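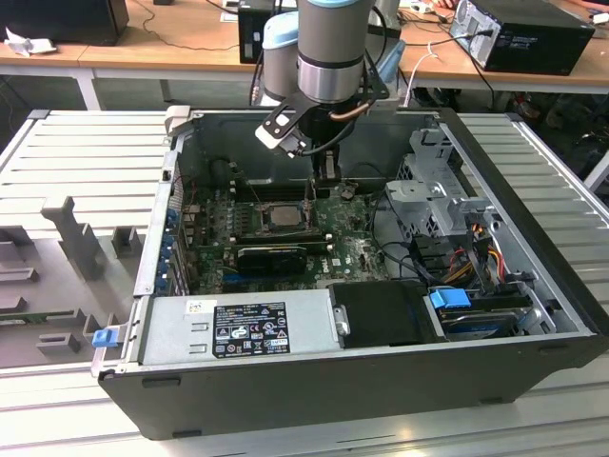
2024-01-23

The number for this month is 71 percent. I had promised the group something starting with a nine, so we're all learning about humility.

The task is putting a processor back in its socket. A person does it in a few seconds and swears only if a pin bends. Our policy, Revix, learned it from 200 demonstrations, most of them mine, and it has picked up my habit of dithering just before the chip goes down. It dithers beautifully. I'd like that in the paper but the reviewers will want a baseline.

What changed since the last post is how we handle the final drop. The old version ran everything off the overview camera, and at that range a socket is a small shiny square among other small shiny squares. Now the wrist view takes over for the last 16 millimeters and the overview gets ignored completely.

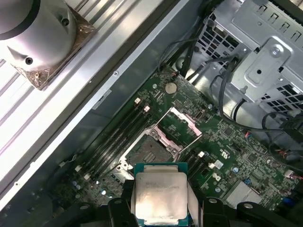
Xeon in the fingers, lined up over the open socket.

Most of the remaining failures are rotation. The chip arrives in the right place, very slightly turned, and the arm presses on with total confidence. We tried adding a force threshold and it mostly stopped pressing on anything, including the good ones. I have spent 3 evenings on that threshold and would like them back.

Next up is Driment, our retry routine, which backs off, looks again and has another go. It should be working by March. I said that about Revix too, so pick your own March.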